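Kitchens > Counters and Backsplashes > Gallery

Roltley rental kitchen, counter run

Print this page | E-mail this page

The Roltley kitchen was refitted in October on a small budget. The cabinets stayed where they were and most of the money went to the counter and the wall behind it. The tenants had been asking for one long work surface with room to leave the small appliances out, and that is how the counter is used now.

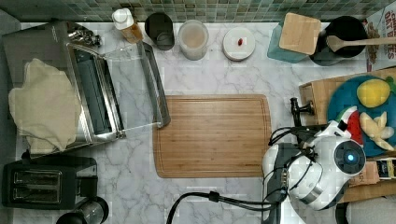

The pattern is white marble with gray veining. We looked at two darker samples from Felero first, but the kitchen gets little daylight in winter and the white was the better choice. The run is 102 inches long. Small mosaic tile in green, gray and cream goes well with it, and the mottled color hides splashes between cleanings.

Bottles and canisters live along the back — the counter is deep enough to keep a full-size cutting board out in front of them.

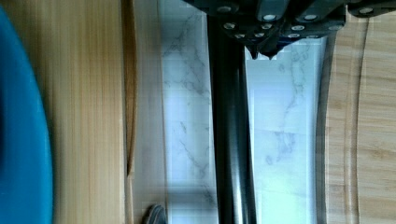 Bamboo is a good match for a pale counter. It is warmer in color than the veining and it is easy to replace when it gets worn. Oil the board when it starts to look dull, and wipe out the groove after cutting fruit or meat. Do not leave it standing in the sink.

The counter only needs a soft cloth and mild soap. Tile and grout came from Barredo, and the whole job, with labor, came in under 3000 dollars.

Filed under: Kitchens, Marble look, Mosaic tile, Rentals

Contact Hendov Interiors | © 2021 Hendov Interiors. All rights reserved. | Back to top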